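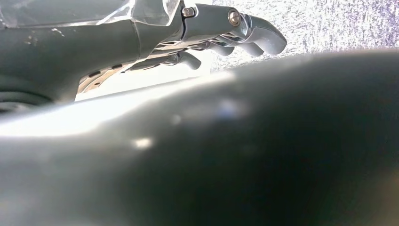 Household and Shop-Floor Chores: Frequently Asked Questions

These answers cover the questions most often sent to the Garmont bench group. They apply to general-purpose arms with multi-fingered hands, working at a table or a packing station. Floor-cleaning robots and fixed industrial cells are outside the scope.

Can a robot do my chores yet?

A few of them, in part. Moving a rigid object of known size from one place to another is within reach. Loading a dishwasher, clearing a mixed table and folding clothes have all been done in trials, but at speeds and failure rates that few households would accept. Our working rule is that a chore counts as done when the machine can repeat it through a full shift with no person standing by. By that rule, most chores are not done.

Which tasks work best?

Tasks with the following properties:
– the object keeps its shape when gripped
– the object is presented in the same orientation each time
– the target location is larger than the object
– a dropped item can be picked up and tried again

Sorting boxed parts into wide bins meets all four. Putting away groceries meets one or two, depending on the household.

Why are bags and packets so difficult?

Thin film packaging deforms when touched. The grasp point chosen before contact may not exist after contact. Clear film adds a second problem, as many depth sensors return poor readings from it, and reflections change with the angle of the light. A person handles this by feel. A hand without fingertip sensing has to rely on motor current and vision, and the fingers usually block the view at the moment it matters.

What about putting small items into a divided tray?

This is a standard kitting job and a useful test. The item must be picked, turned to match the slot, lowered and released without disturbing its neighbors. Narrow compartments leave little room for the fingers, so the release is often harder than the pick. Nicanor Ibarra, who maintains our task list, rates it above drawer opening and below cable routing.
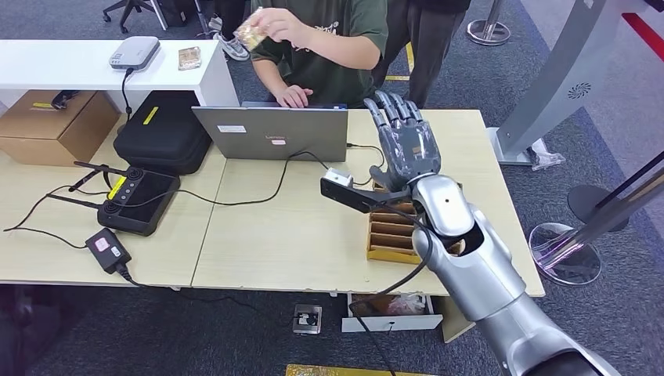 Right-hand table: slotted cardboard organizer under the hand, laptop behind it.

Do five fingers help?

Sometimes. A two-jaw gripper is cheaper, stronger for its weight and easier to control. It is the better choice for cartons, bottles and most machined parts. Five fingers are worth the trouble when the task involves tools made for people, or when the object has to be turned within the hand. For plain pick-and-place, the additional joints mainly add calibration time.

How is performance measured?

By attempts, completions and interventions. An attempt starts when the arm leaves its rest position. A completion requires the item to be in the correct location and undamaged. An intervention is any contact by a person with the robot, the item or the fixture, including a nudge. In the January series at the Bolton site, 4000 attempts were logged on a single sorting task, of which 115 required an intervention. That is a good result for a prepared station. It should not be read as a prediction for a kitchen.

Why do published success rates differ so much?

Different groups reset the work differently. If a person straightens the items between attempts, the rate goes up. If the items are left where they fell, it goes down. Ask how the reset was done before comparing any two figures.

How fast is it compared with a person?

Slower, in nearly all cases. On the sorting task above, a trained worker needed 60 minutes for a load that occupied the arm for most of a morning. Speed is limited less by the motors than by the pauses for perception and for retries.

Is remote operation the same as automation?

No. An arm driven by a person can show that the hardware is capable of a chore. It says nothing about whether the software can choose the motions. Both kinds of trial are useful, and reports should state which one was run.

Does it need a special room?

It needs a stable surface, even lighting and enough clearance for the elbow, which often swings wider than people expect. Cables should be routed outside the reach of the arm. Thick rugs and glass tabletops cause trouble for different reasons.

Can I submit a chore for testing?

Yes. Send a short written description, the dimensions and weight of each item, and the number of repeats in a normal day to Shireen Potgieter at the Garmont bench. Submissions are reviewed on Friday. Liquids, blades and live animals are not accepted.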